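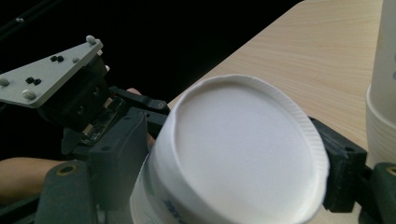
**Réunion d'équipe, collecte de démonstrations — 26 juin 2020**

Séance ouverte par Hala Saliba, avec les équipes Bugti (collecte) et Anuder (apprentissage). Workel suit à distance. Lastau excusé.

## 1. Avancement sur les gobelets

Très belle période ! L'objectif de 1 000 démonstrations retenues pour la tâche « gobelets en papier » est atteint, et Hala tient à féliciter tous ceux qui ont passé leurs après-midi la pince à la main. Les gestes sont nettement plus fluides qu'au début du mois de juin, quand on voyait encore beaucoup d'hésitations au moment de refermer les doigts.

Bugti insiste sur la variété des prises : gobelet debout, gobelet couché, saisie par la paroi, saisie au bord du fond. Les prises sur le côté, avec le fond tourné vers la caméra, sont les plus intéressantes pour Anuder, car le modèle confond encore le fond et l'ouverture quand le gobelet remplit presque toute la vue. On en veut davantage.

## 2. Qualité des enregistrements

Discussion longue et animée (on a débordé, tant mieux). Points retenus :

- garder les reprises : un opérateur qui rate sa prise et la corrige donne un exemple précieux, à étiqueter « reprise » et à ne plus supprimer ;
- marquer un arrêt net avant de fermer la pince, puis un autre avant de relâcher ;
- laisser de temps en temps un deuxième gobelet sur la table, près de la cible, pour que le modèle apprenne à choisir ;
- écarter les séquences où le suivi de position décroche, même si le geste est réussi.

Sur le papier, la question de la force revient. Anuder propose d'ajouter une note d'écrasement, remplie par l'opérateur juste après chaque essai, sur 3 niveaux. Adopté sans débat, l'idée plaît à tout le monde.

Workel demande s'il faut orienter les inscriptions imprimées toujours du même côté. Réponse d'Anuder : surtout pas, on veut que le modèle s'en passe. Tourner les gobelets au hasard entre deux essais.

## 3. Rythme des séances

Les opérateurs signalent une fatigue du poignet en fin de série. On passe à des blocs comptant jusqu'à 10 minutes, avec une pause entre les blocs et un changement de main pour ceux qui le souhaitent. Les gestes de la main gauche manquent cruellement dans la base, donc double bénéfice.

Hala rappelle de refaire l'étalonnage après chaque pause — l'oubli a coûté une matinée entière à Bugti.

## 4. Suite

Anuder lance un premier entraînement complet sur le lot actuel et garde 8 configurations de table à part pour l'évaluation. Grosse impatience dans la salle : les essais partiels montraient déjà des approches très propres, parfois plus directes que les nôtres !

La tâche suivante sera l'empilage. Bugti prépare le protocole et voudrait commencer par des piles déjà entamées avant de passer aux gobelets isolés. Workel préférerait l'ordre inverse. Point non tranché, à reprendre avec Lastau.

## Actions

- **Bugti** : fiche de consignes à jour, étiquette « reprise » comprise.
- **Anuder** : champ « écrasement » dans l'outil de saisie, puis lancement de l'entraînement.
- **Workel** : tri des séquences où le suivi a décroché.
- **Hala Saliba** : planning des opérateurs, commande de gobelets d'un autre format.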